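Home | Courses | Guidance Tools | Languages | Contact

Clemura Study Path Planner

Reading time: 2 minutes

The Clemura Study Path Planner is a printed workbook for students who are considering a change of university or field of study. It is published by Baltano and is intended for use alone or with an academic adviser. The current edition has 168 pages and is supplied with a one-year calendar that starts in November.

The workbook opens with a record of completed courses and credits. Later sections cover transfer rules, tuition, language requirements and the student's own reasons for leaving a program. Each section closes with a page for adviser notes. 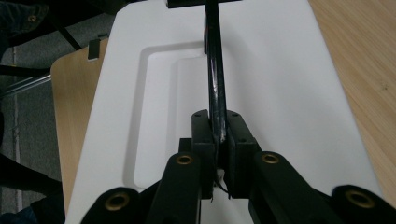
White board with recessed well, on a wooden table.

Students entering a language degree may add the Dafis supplement, which contains weekly study logs and a reading list form. The supplement is sold separately. Schools ordering for a full class should contact the Pumwood office before placing an order. Unmarked copies may be returned.

Page updated 15/07/2018

Comments (2)

Ruba Hakim
Does the credit record have room for courses taken abroad? I have two semesters to enter.

Lorena Fuentealba
I used it when I moved from accounting to linguistics. The tuition pages were useful, but I ran out of space for notes by spring.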